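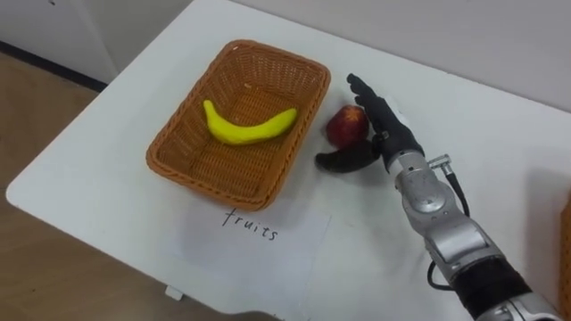

Toy library moves to the Prosser Street hall

From April the Pinavwood Toy Library will open its doors in the small hall on Prosser Street, next to the bakery. The old room on Grurnano Road was too narrow for prams, and many parents told us they had to wait outside in the rain. The new place has a ramp, a toilet with a change table and a corner where the little ones can play while you choose.

Membership stays the same. A family may borrow two toys at a time and keep them for 800 hours – no, please do not laugh, the first version of our form really said this! The correct period is two weeks. Puzzles and games should come back with all their pieces in the bag.

Pretend food is still the favourite of the under-fives, and we would be glad to receive more of it. Please wash plastic pieces in warm soapy water before you bring them. We cannot take soft toys or anything with a missing battery cover.

The hall is open until 7 in the evening. If you come by bus, get off at the Bromow stop and cross at the lights. Parking behind the hall is free, but the driveway is shared with the neighbours, so please leave it clear.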